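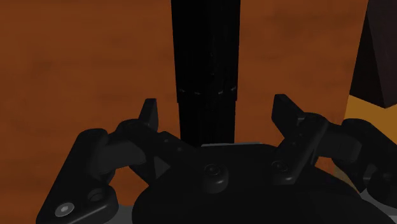

Department of Mechatronics and Control, Teaching Laboratory for Robotics

Handout 6: Comparing Grippers in Simulation Before Bench Work

Purpose of the session

In this session, students compare two parallel grippers and one adaptive linkage gripper using the simulated wrist camera. The same comparison is repeated on the bench in the second half of the term. Results from the two parts are graded together, and students should keep their simulation logs until the bench report has been returned.

The three gripper models are named Statow, Viditz and Rusnák in the course software. Statow and Viditz are parallel grippers with straight-sliding jaws. Rusnák is a two-finger linkage gripper, in which each fingertip is carried on a set of pivoted links. All three are mounted on the same simulated arm and run from the Viltico controller, version used in Handout 5.

The open position

Every trial begins from the open position, with the fingertip pads spread and the object standing between them. In the view at the head of this handout, a black cylinder stands upright between the pads and neither pad touches it. Students should learn to recognize this condition from the wrist camera alone. A clear strip of background on each side of the object is the first sign to look for.

A visible gap does not establish that the object is centered. The camera looks from behind and above the fingers, and one pad may appear larger than the other. The distance from each pad to the object must be read from the controller and entered in the log.

The wrist view also hides part of tall objects. The cylinder continues past the top of the view, and its height cannot be judged there. Use the side camera when the height of the grasp is required.

Contrast

The default finish of the gripper is close to black. When the object is also black, edge detection is likely to confuse the two, especially where the lower part of the object meets the palm. The brown wood-grain table gives useful contrast with both. For objects with a step in diameter, the seam may be used as a reference line, provided that it is visible throughout the approach.

Students may change the table color only in Part C. Changing it earlier makes the trials in Parts A and B impossible to compare with those of other groups.

Procedure

Part A. Load the model Statow. Place the test cylinder at the marked position and open the jaws fully. Record the distance from each pad to the object. Close at the default speed and record the pad position at first contact. Complete 28 trials, then repeat the full set with Viditz and with Rusnák.

Part B. Shift the object sideways by the offsets in the course file. Repeat the trials for each gripper. With the linkage gripper, the fingertips move along a curve as they close, and the height of contact therefore changes with the width of the object. Enter the contact height in its own column. Do not combine it with the palm distance.

Part C. Select one gripper and repeat ten trials of Part A with a light table and ten with a dark table. Report the number of trials in which the detector placed the object edge on the gripper.

Recording results

A trial counts as a successful grasp when both pads report contact and the object remains held for the full lift. A trial in which the object tips before the second pad makes contact is recorded as a failure, even if the lift is completed. Trials stopped by the operator are recorded as void and must be run again.

The reference log supplied with the course contains 1,979 trials from earlier terms. It may be used to check the format of your own file. It may not be used to replace missing trials.

Limits of the simulation

Friction between pad and object is set to a single value for all three models. Play in the joints is not modeled. Students should expect the linkage gripper to differ most between simulation and bench, and should state in the report which of their findings depend on these settings.

Submission

Submit one log file per group and one written report per student. The report should not exceed 130 lines, excluding tables. Reports are due at the start of the Wednesday session. Requests for more time must reach the laboratory office at least 48 hours before the deadline.

Reading for next session: Handout 7, Calibration of the Wrist Camera, sections 1 to 3.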